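Suvance (student project)

Suvance is a student robotics project and after-hours club at Marchetti Technical College. Members teach table tasks to robot arms by doing the tasks themselves with hand-held grippers, then training on the recordings. Part of the two-term automation course since its second year, before that a club only. Runs in one ground floor room, plus a storage closet.

History

Started in August by a group of second-year students who had lost a parts-sorting contest and wanted to try something other than hand-written motion code. First grippers were built from scrap rails and a broken label printer. Those were dropped after one term. The second set, called Taltus, was lighter and had metal bodies, and versions of it have been used ever since.

The course link came later. Students can take Suvance for credit (one lab report, one demo, a log book) or just show up. Most of the club side come from the electrical program, a few from the kitchen and catering program, who wrote nearly all of the food tasks.

Method

Sessions are done in pairs. One student wears the harness and holds the grippers, the other runs the log and resets the table. Each gripper has a marker cube on top, black patterns on white, so that its position can be worked out later. Pairs swap after 10 takes. A task counts as finished at 200 good takes; bad ones are kept in a seperate folder and labeled by what went wrong.
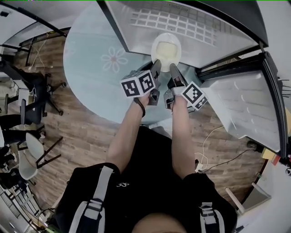
By Otis Dunleavy, club pages editor. Last revised May 24, 2022

Plate work is the best known part of the project. Both grippers come in toward the plate, fingers pointing at the food. Soft items are hard: too much squeeze and the take is thrown out. Rule of thumb in the handbook is "close slow, lift late." Other standard tasks are folding a dish cloth, stacking cups, opening a zip bag, and putting a lid on a jar. The jar lid has been retried every year and is still listed as open.

Data and software

Takes go through a program called Anix, written by members and rewritten at least twice. It lines up the video with the gripper positions and drops any take where a cube is lost for too long. The archive held 2744 takes at the last count. Early takes from the label printer grippers are not included, the format was never written down.

Training is done overnight on the college machines. Results are tested on a pair of bench arms fitted with the same fingers as the hand-held set.

Annual demo

Held at the end of the second term. Each pair gets 30 minutes, setup included. Visitors pick the task from a card. Scoring is by the course instructor, one score for the arms and one for the log book, and the log book counts for more. No prize. A pair whose arms fail can still pass, and several have.

Naming

Suvance has no agreed meaning. An early handout gives it as a mix of two founders' surnames, a later one says it was a typo that stuck. Taltus was the name on the side of the rail box.

See also

Anix (software)
Taltus gripper
Marchetti Technical College, student clubs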